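Home Kitchen Bathroom Laundry Floors Ask the Community Log in

Washing dishes in a bathroom vanity sink while the kitchen is torn out

Booker Lyons

Our kitchen sink was disconnected in September and the new cabinets from Gallagher are late, so for the next two weeks all the dishes get washed in the bathroom. The vanity is a Cotelley 921 with a white rectangular basin and a dark gray top that has faint white veins in it. The basin is shallow and the drain is small. Plates are the main trouble. I can't lay one flat and still get my hands around it, so I end up holding it over the counter.

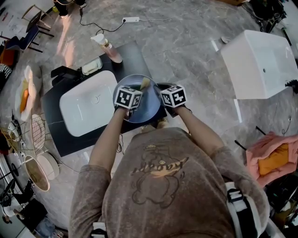

The other thing is the counter itself. Water gets all over it when I turn a plate to do the back, and it dries in white spots that show up badly on the dark surface. I don't know if the top is real stone or a composite, and the paperwork went out with the boxes. Is there a better way to do this, and will two weeks of dish soap hurt the top or the drain?

Cotelley tops wipe clean

pantryshelf

I wouldn't worry about it. We did this for a whole summer. Use paper plates for the messy meals and you'll be fine.

Keep food out of the drain first

Dell from Zillatero Court

Dish soap won't hurt the drain. Grease and food scraps will. A bathroom drain often has a pop-up stopper, and rice and fruit bits catch on it. What worked for us in the apartment:

1. Scrape every plate into the trash before it goes near the sink. Include the small stuff, like lemon wedges and crusts. Wipe greasy pans with a paper towel.

2. Put a mesh strainer over the drain and empty it after each batch.

3. Lay a folded bath towel along the front of the counter and set a dish rack on a second one. That takes care of most of the splashing.

4. Soap the sponge, not the sink. Filling a shallow basin with suds just means it slops over. Keep dish soap in a pump bottle – one squirt on a damp sponge does several plates. Hold the plate low in the basin, wash the front, turn it, wash the back, then rinse. 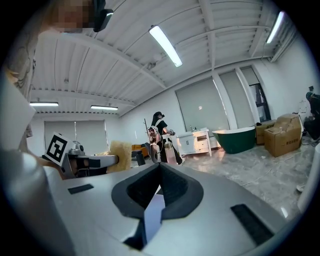 5. Dry the counter with a clean cloth when you finish. The white spots are most likely minerals from the water. Until you know what the top is made of, stay away from vinegar – it can etch some stone. Plain water and a drop of dish soap is safe enough.

6. Do big pots in the tub or the laundry sink if you have one.

Booker Lyons

Thanks, Dell. The towel under the rack helped right away. I picked up a Lovo strainer but it was too wide for the drain, so I'm returning it for the smaller size.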